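Workshop tips: getting cleaner edges off a small plasma cutter

I bought my first plasma cutter in July, a secondhand Westerberg that cost me 199 quid and came with a box of consumables in no sort of order. I've since ruined a fair bit of mild steel with it, so here's what I've picked up (and what I wish I'd written on the garage wall from the start).

Drain your compressor before you do anything else. I used to leave mine for weeks, and then wonder why the arc was spitting and my tips were going through like sweets. Water in the air line is murder on them. I now crack the drain valve every time I finish, and I've put a little filter right by the machine as well. Best 24 pounds I've spent out there!

Put the earth clamp on clean metal. Not the bench, not the painted bit, the actual piece you're cutting. Give it a quick rub with a flap disc first. I've had a cut drop out halfway along just because the clamp was sitting on a bit of mill scale.

Speed is the one that took me ages. If the sparks are shooting straight down, or trailing back a touch, you're about right. If they're coming back up at you, you're going too fast and haven't got through. Crawl along and you'll get a great crusty bead of dross on the underside, which is no fun to chip off, though the slow sort does at least come away with a cold chisel. The fast sort needs grinding.

Use a guide for straight lines. I clamp on a length of angle iron, set back by the radius of the torch shield, and do a dry run with the trigger off to make sure the hose won't snag. It always snags on something.

For holes, start in the waste and work your way out to the line. Tilt the torch a little when you pierce so the muck blows off sideways, then bring it upright once you're through.

Mark out with soapstone or a silver pencil. Felt tip vanishes the second it gets warm.
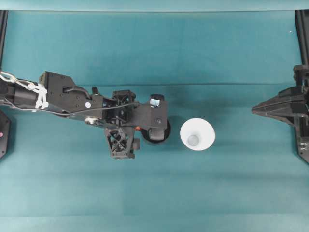
Ivone Tavares reckons I'm too quick to blame the tip, and that half of my bevelled edges came from a worn electrode. She changes both together, every time, and keeps the old pairs in a tin for rough cuts where the edge doesn't matter. I've started doing the same and my cuts are a good deal squarer.

Last thing: let the air run on after you let go of the trigger. It's cooling the torch, so don't flick the machine off at the wall the moment you're done. I did that all summer, and I dread to think what it cost me in nozzles.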